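Home | Artists | Labels | Venues | Glossary | Search

Nolum (band)

By Sushil Rana
February 23, 2019

Nolum are a funk and soul group formed in the port town of Kimitz. They are best known for the album Bodin Street and for the single "Hold the Door Open", which was a regional hit and later became a standard at dance nights along the coast. The group has had several line-ups, but the rhythm section of bass, drums and electric piano has stayed the same since the first rehearsals.

Origins

The group began as the house band at the Jullel, a dance hall on the harbour side of Kimitz. The hall had previously booked touring acts at weekends and used records on other nights. When its owners decided to offer live music through the week, they hired a bass player and a drummer from a local wedding band and asked them to find the rest. The first line-up had four members and played mostly cover versions, with long instrumental sections added so that the dancers did not have to leave the floor between songs.

The name Nolum was taken from the painted sign of a closed ship's chandler opposite the hall's side entrance. Earlier posters call the group the Jullel Four, and the two names were used side by side for a whole season. A two-piece horn section, trumpet and tenor saxophone, joined the following winter and the older name was dropped.

Early recordings

The first recordings were made in the hall itself on closed afternoons, using a borrowed tape machine. Two songs from these sessions were pressed as a single and sold from the cloakroom. The A-side, "Ferry Money", was written by the bass player and is built on one chord for most of its length. The B-side is an instrumental that fades out in the middle of the saxophone solo, as the tape had run short.

Copies of the single come in plain sleeves, and the labels on the first batch have the sides reversed. A corrected batch was made soon afterwards. Collectors generally prefer the faulty one, though the sound is identical.

Bodin Street

The single led to an offer from a small label with an office on Bodin Street, from which the album takes its title. The group were given four days in a proper studio. Most of the backing tracks were done live, with the horns and voices added on the last day. The album has nine songs and runs for just over half an hour.

"Hold the Door Open" was recorded at the end of the third day and was nearly left off. The singer thought the key was too high and asked for another attempt, but there was no time for one. The strain in the voice during the last chorus has often been mentioned by reviewers as one of the best things on the record. Later live versions are played a tone lower.

The sleeve shows the front of the Jullel at night with the doors open. Lyrics were printed on the inner bag, with two lines missing from the second verse of "Salt on the Window". The missing lines were restored when the album was reissued.

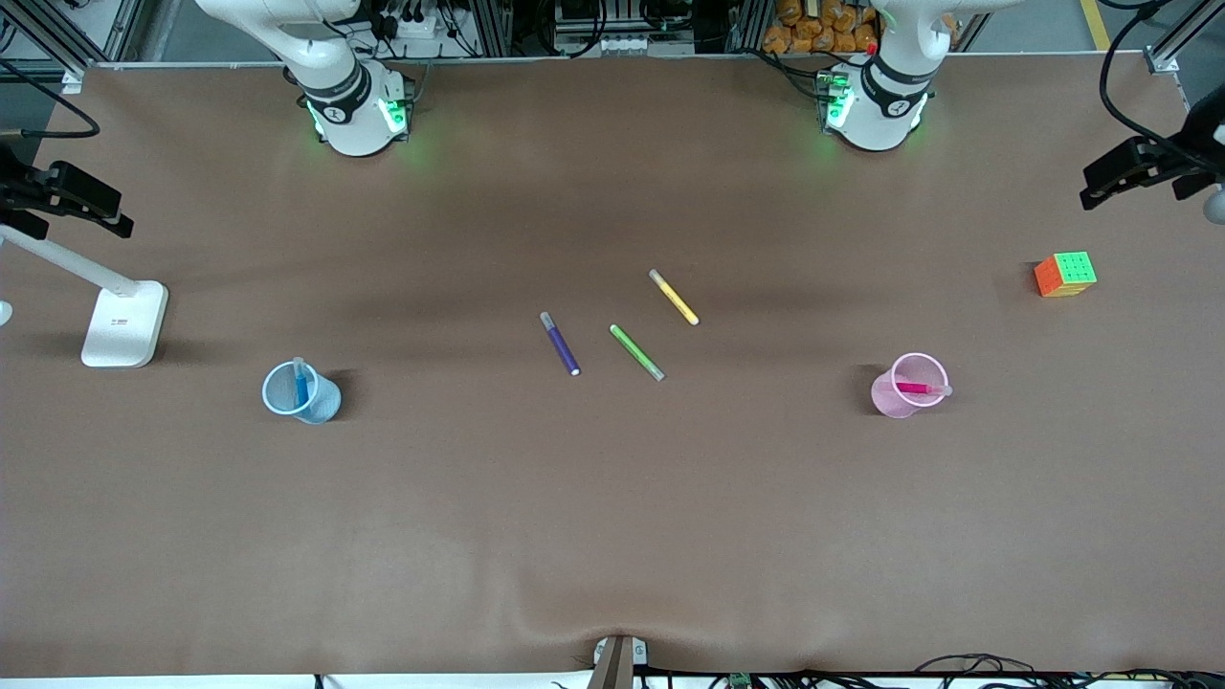 Markers on a cloth-covered tabletop.

Touring years

After the album came out, the group toured with a borrowed van and a hired organ. They played 95 concerts in their busiest year, mainly in clubs and seaside theatres. The set usually opened with "Ferry Money" and closed with a medley that could last 30 minutes. A second singer was added for these tours and shared the lead on slower numbers.

Relations with the label became difficult during this period. The group wanted a live album, while the label asked for a second studio record with strings. A compromise was reached in the form of an EP with two live songs on one side and two with a string quartet on the other. It sold poorly and the contract was not renewed.

Both horn players left within a year of the EP. The trumpet player moved into theatre work and the saxophonist joined a cruise ship orchestra. Their parts were covered on keyboards for a time - an arrangement that most followers of the group disliked - until a new pair was found.

Break and return

Nolum stopped performing when the Jullel was sold and turned into a furniture showroom. There was no formal announcement. The members continued to work as session players and teachers, and the drummer ran a repair shop for percussion instruments in the old part of Kimitz.

Interest in the group returned when "Hold the Door Open" was included on a compilation of lesser-known soul singles. The original master tape of Bodin Street had been stored at the label's former office and was found to be in good condition, apart from some loss of level at the start of side two. The album was reissued with the single and the EP as extra tracks.

A reunion concert was held in the town theatre in February, with the founding rhythm section, the second singer and the newer horn players. It was planned as a single evening, but a second date was added when the tickets had gone. The group have played a short run of concerts each winter since then.

Musical style

The group's sound rests on the bass, which is mixed louder than was usual for soul records made outside the big studios. The guitar parts are sparse and mostly played on the top three strings. Electric piano carries the chords, and the horns tend to answer the voice at the end of each line. Tempos are moderate. The bass player has said in interviews that the speed was set by the floor at the Jullel, which was sprung and became unsafe if people jumped on it too quickly.

The lyrics deal with work, travel and late hours in a harbour town. Several songs name actual streets and ferry stops, and some listeners have used them to draw up walking routes.

Discography

"Ferry Money" (single)
Bodin Street (album)
"Hold the Door Open" (single, from the album)
Two Rooms (EP)
Bodin Street, expanded reissue (album)

See also

Jullel (dance hall)
Music of Kimitz
House bands

Contact the editors | Copyright the contributors | Back to top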